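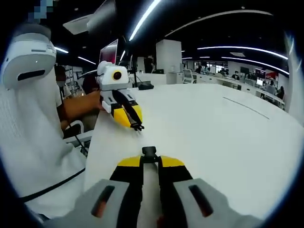
**Nkrumah Ackah**, lab instructor

## Week 4: Teaching by hand

We work in pairs with the hand-held grippers. Each has two yellow-and-black fingers.

- Start with the jaws open and pointed at your partner's.
- Bring the fingertips down close to the table before closing.
- Move at an even speed. Jerky demonstrations get copied too.
- Record eight demonstrations, then swap roles.

Label your files by pair and send them to Kwaku Abubakari. Remote control begins in week 7.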